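Personnel file check, Jakab depot
April 20, 2019
Checked by: Raimo Väisänen

Files for everyone taken on since February, plus the older ones left over from the last check. Tick means seen and in order. Comments are for the payroll office unless marked otherwise.

## Contracts and start papers

- [x] Signed contract in every file
- [x] Job title matches the rota
- [ ] Start date matches the first payslip
- [x] Notice period filled in

Comment: file 922 has a start date one week before the first shift. The induction week was paid, so the contract is probably right and the payslip wrong. Please correct the payslip record and put a note in the file.

## Hours and pay

- [x] Timesheets signed by the supervisor
- [ ] Breaks recorded on shifts over six hours
- [x] Overtime agreed in writing
- [ ] Holiday balance up to date

Comment: breaks are missing on most of the Vokari night sheets. The people I asked said they take them but don't write them down. The old form has no box for it – use the new one from Monday and throw the old pads away.
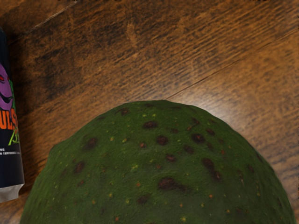 Holiday balances were last updated in February. Two people have moved from part-time to full-time since then and their allowance has not been changed. Work it out again from the date of the move.

## Agency staff

- [x] Agency named on each assignment sheet
- [x] End date given
- [ ] Copy of the agency agreement on site

Comment: Feko sheets are complete. The Driltis agreement is kept at head office and we need a copy here.

## Storage and access

- [x] Cabinet locked
- [ ] Key list current
- [x] Medical notes kept apart from the main file

Comment: the key list still shows two supervisors who have left. Both keys are back in the safe – only the list needs changing.

Open items go to payroll, except the key list, which I will do myself.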